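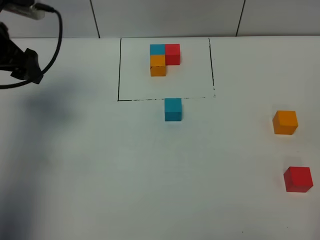 When does a run with a hand reset in the middle of it still count as a good run? When the hand goes in between episodes, the arm is parked, and the log has a line for it. Anything else gets marked void and we do the episode again.

Search this notebook Enter keywords Go

July
Posted by Senan McGrath

Filed under: Bench practice, Arm cell, House rules

Writing this down because A-yeong and I gave Dima two different answers this morning and we were both sure of ourselves.

Block copying task, bench two. Three cubes are set as the pattern inside the marked area, and three loose ones in the same colors go outside it for the arm to work with. The pattern cubes are not to be touched by the arm at all. If it bumps one, that is a fail, even if the copy comes out right. Dorothy wanted a tolerance on this (a nudge you can't see by eye is fine). I said no tolerance until we have a way to measure it. She agreed to leave it for now.

Marker lines. They are wearing off where sleeves and the wipe-down cloth go over them. We had people placing to the line and people placing to where they thought the line used to be. New rule: check the outline before the first episode of a session and touch it up if there is a gap longer than 5 mm. Use the ruler. Do not freehand it again. If you redraw, note it in the log, and don't pool the runs from before and after without saying so. Alcohol wipe stays off the lines. Dry cloth only inside the outline.

Loose cubes. Lionel's sheet says "scatter." Scatter is not a procedure. What we settled on:

- one of each pattern color
- outside the outline, not touching it and not touching each other
- at least 30 mm from any table edge
- turned a bit is fine, don't square them up to the table
- don't use the same start twice in a row

I pulled the log for the last batch. 392 episodes, and far too many of them had the loose orange in nearly the same spot, I assume from whoever was resetting standing on that side and dropping it where it was easy to reach. Swap sides halfway through a session. A-yeong is making a shuffled list of start positions so we stop choosing by feel. She'll tape it to the Skirndale cabinet.

Hands and the arm. The speed cap is not a substitute for parking. Dima asked if you can lean in to straighten a cube while the arm is holding still at the top of its motion. You can't. Holding still is not the same as stopped, the controller can send the next move whenever it likes. Sequence is: park, hold button in, wait for the amber lamp, then reach. Release the button only after you have stepped back over the tape. Same thing for picking a cube up off the floor if it rolled under the bench.

Cable. The loop up by the wrist needs enough slack for the full turn but it must not hang low enough to sweep a cube. Checked it by running the Drutholm warm-up routine twice, slow then normal. Clear both times. Add that to the start-of-day list, it takes almost no time and we lost an afternoon in the spring to a snagged connector. Limit for re-dressing the cable is 600 hours on the counter or any visible rubbing on the jacket, whichever comes first.

Light. Overheads on, blind down. The arm throws a wide shadow over the left part of the table and we are leaving that as it is. Lionel tried a second lamp from the other side and the cube tops washed out, so the lamp went back to the Mäkelä bench. Whatever the light is, it has to be the same at the end of the session as at the start. If someone opens the blind, stop and log it.

Void runs. Keep them. Don't delete, don't overwrite. Void tag, one-line reason, initials. Reasons so far: hand in area, pattern bumped by person, outline redrawn mid-session, light changed. "Weird" is not a reason, I found it in there four times and one of them was mine.

Still open:

Do we need a second person present for resets? Dorothy says only when someone is new to the cell. I'd like it for everybody until the lamp relay is replaced. Asked Grusov for a date on the part, no reply yet.

Whether the pattern should be rebuilt every session or left standing. A-yeong thinks leaving it makes us lazy about checking it. Probably right. Will try rebuilding and see what it does to setup time.

Dima to type the rules up on one page. Old sheet comes down when the new one goes up, not before.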